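How much should I budget for hands on a two-arm kitchen setup?

Listuswood
My boss finally said yes to a dish-loading project and wants a budget by Monday. I've got 100 thousand for everything and the arms eat most of it. What I can't decide is the hands: five fingers on both sides, or simple grippers? All we need to handle at first is plates, sink to dishwasher. I keep going back and forth on it.

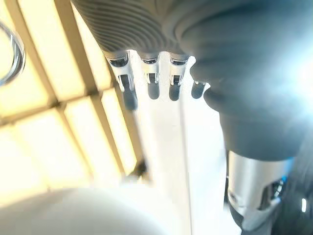

Fingers look great to management, but every joint is something I may have to pay to fix. Also, do I need to buy spares up front? The quote I have says 17 weeks for delivery, which scares me.

Peixoto
Buy grippers. Done.

Ülle Rimkutė
I'd slow down a little before picking! We went through this last December and the hands weren't even the worst line on the sheet. It was all the small stuff: wrist mounts, longer cables, brackets, and a practice sink at the right height (get a real one, please, the cheap mockup cost us twice). 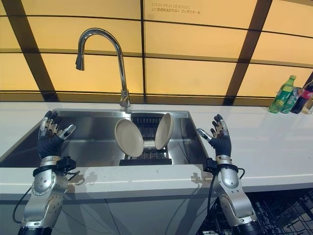 For the hands, ask for the price of a single finger as well as the whole unit. Ours came to 505 a finger, and I'd put two spares in the first order. Gloves or covers too, if you're anywhere near a faucet. And ask who does the repair, you or them, and who pays shipping. 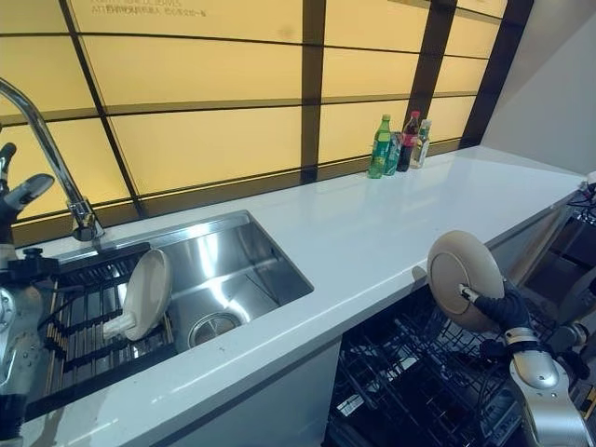 Then leave money for plates. I'm serious, we went through 78 of them. Buy them all the same so you aren't retuning every time somebody picks up a new set on sale.

Ilar
Agree on the spares. Can you rent the hands for a month first? Some sellers will knock the rent off the price if you keep them, so get that in writing.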